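Ask Me Again When It Can Do a Fitted Sheet

An interview with an engineer at Stomosix, who agreed to talk on the condition that we print the job and leave out the name

The first thing the engineer wants to clear up is the matter of the dishes.

"Everybody asks about the dishes," the engineer says, pouring tea in the kitchenette at Stomosix, where there are eight mugs in the sink. "My mum asks. The bloke who serviced the hot water asked. I've been in this line of work a fair while and I still do my own dishes, badly, after the news."

We had come to find out whether the machines can do the chores yet. The short answer, delivered before the kettle had cooled, was no. The longer answer took most of a morning and a packet of ginger biscuits.

Stomosix makes software for robot arms, the small bench-mounted sort. Its arms practise on household and shop-floor jobs: folding tea towels, putting lids on tubs, sorting clothes pegs by colour, facing up small boxes on a shelf. The shop-floor side is paid for by Flusimell, a packing firm that would like something to do its gift boxes in the weeks before Christmas. The household side is paid for by hope, as the engineer puts it, and a grant that runs out in May.

"A gift box is a lovely problem," the engineer says. "It's always the same box. The tissue paper is the same tissue paper. If Flusimell changed the box every time you opened the cupboard, and kept half of them in a different cupboard, and one of them was wet, then you'd have a kitchen."

We asked what a good day looks like. The engineer fetched a clipboard, which seemed a quaint thing to find in such a place, and turned to the tea towel sheets. The project, which goes by the name Ccori, has logged 414 attempts at folding a tea towel in half and then in half again. The engineer ran a finger down the column headed "Would you put it in a drawer?" and reported that 34 had been marked yes.

"By me," the engineer added. "I'm a soft marker. A colleague who was brought up properly would have passed two."

It must be discouraging, we said.

"It's a tea towel. It has no shape. You pick it up and it becomes a different object. You and I learned to cope with that when we were small, and we had someone yelling at us, which helps. An arm sees a flat white thing, grabs a corner, and now it's holding a sort of droopy ghost, and everything it had worked out about where the edges were is rubbish."

And yet the videos. We had watched several before coming, including one in which a machine with shoulders made a bed. The engineer watched it too, on our phone, chewing.

"Nice bed," the engineer said at last. "I'd want to know how many beds they made that afternoon, and who put the pillow where it could be reached. Also whether it's playing at normal speed. There's a lot of very brisk music on these things."

Speed turns out to be a sore point. A person on Flusimell's line can fold tissue, drop it in, close a lid and carry on a conversation about their sister's wedding. The arm takes longer over the lid alone, and has nothing to say about the wedding. The engineer doesn't think this matters as much as people suppose.

"If it's slow and right, you can leave it going overnight. Slow and right is a product. What we've got is slow and right until the lid's a bit warped, and then it presses down with tremendous confidence on the wrong bit. You can't go home and leave that."

The work itself is done down the corridor in enclosures with pale walls and white tabletops, two arms to a table. We had expected something grander, or at least louder. The engineer seemed used to this.

"People come in wanting a butler. I show them a table." 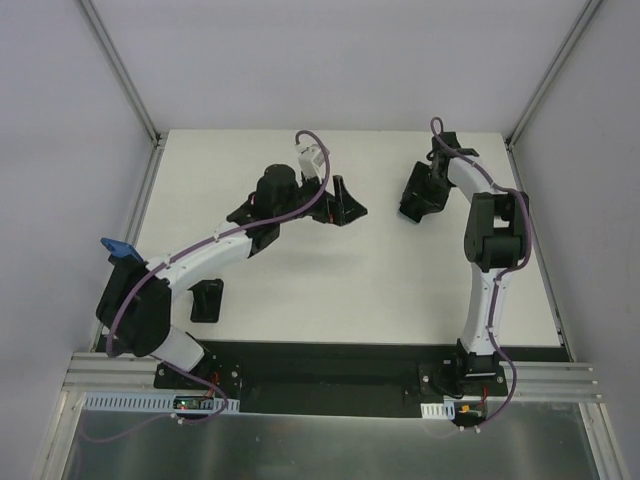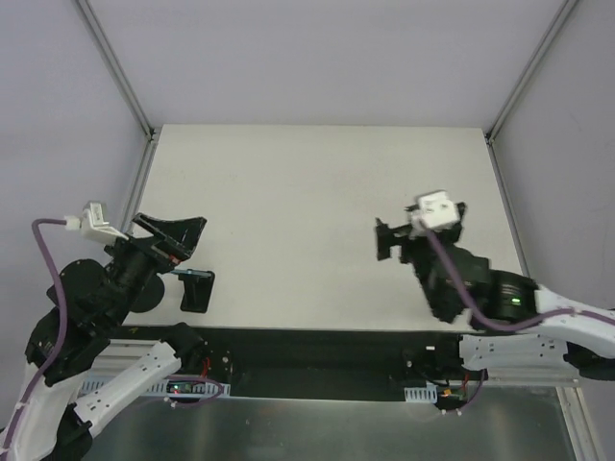 Two arms to a table, grippers facing each other across the white top. There isn't a dish in sight.

Why two arms, when so many machines in factories get by with one?

"Try opening a jar with one hand. Go on, there's one on the shelf." We declined. "Most chores are two-handed and you don't notice, because one of your hands is doing something dull like holding the bowl still. Holding the bowl still is hard! You have to hold it just hard enough, and give a bit when the spoon pushes. The arm that stirs gets all the attention. The arm that holds the bowl is where I've spent my thirties."

We wondered aloud about hands. The engineer's hands, at this point, were dunking a biscuit, judging the moment of collapse and withdrawing with a second to spare, all while their owner looked at us and talked. A gripper of the pinching kind has two fingers and no opinion about biscuits.

"That's the other thing," said the engineer, having been told this. "You can feel it going soft. There's a camera looking at our grippers, which is good for knowing where the thing is and fairly useless for knowing if it's about to fall to bits. People say, just add touch. I would love to just add touch. Put it on the list under world peace."

There is some cheer to be had. Clothes pegs go well. The engineer is proud of the pegs and brought them up several times. Lids on tubs go well if the tubs are round, since a round lid forgives you for being a bit twisted, and less well if they are square. Wiping a flat surface is nearly respectable, though the cloth has to be put in the gripper by a person, and the person then has to go round the edges afterwards, by which time they may as well have done the middle.

"That's the sum you should do," the engineer said. "Take any chore. Add up the setting out before, and the tidying after, and the standing about in case. If that's less than the chore, you've got a robot. If it's more, you've got a hobby."

By that sum, what is closest?

The engineer thought about it for long enough that we ate another biscuit. "In a shop or a factory, putting the same thing in the same place. That's been going on for years and it'll creep outward. The box will be allowed to move a bit. Then there'll be three kinds of box. Flusimell will get its gift boxes, maybe not this Christmas, and there'll still be a person at the end of the bench sorting out the warped ones. At home, I'd say something that clears a table of plastic cups. Not glasses. I wouldn't let it near my glasses."

Competitors are more cheerful. Clallex, a firm across town that the engineer mentions in the tone other people keep for a cousin with a boat, has promised a machine that will do a full load of laundry, basket to wardrobe. We asked if that was possible.

"I hope so. I'd buy one. I'd put it straight onto a fitted sheet and sit there with a beer."

Can the engineer fold a fitted sheet?

There was a pause. "I roll it up and shut the cupboard door quickly. Which I could teach an arm to do this week, to be fair, if anyone wanted to fund it."

On the question of jobs, the engineer was more careful. People at Flusimell had been asked what they would hand over first, and had given answers nobody at Stomosix had planned for. They didn't much mind the folding. They wanted something to break down the cartons, which is hard on the thumbs, and something to peel the backing off labels, which drives everyone mad. Neither had been in the original plan. Label backing, the engineer says, is thin, curls, clings to everything and is close to invisible, and there was a long silence in the meeting when it came up.

"We went in thinking we'd take the fiddly bit off them, and they quite liked the fiddly bit. It's the bit where they get to chat. So now I've got cartons on the list. Cartons are big and they fight back. Our arms are about as strong as a keen child."

Does the engineer have any machines doing chores at home? A dishwasher, it emerged, which has been broken since autumn, and a robot vacuum which lives under the couch and comes out when guests arrive.

"It got stuck on a sock and called me at work. I was in the middle of a demonstration. I had to tell a room full of people that my vacuum was ringing."

On the way out we passed the kitchenette again. The mugs were still in the sink, ours now among them. The engineer looked at them, looked back down the corridor, and turned on the tap.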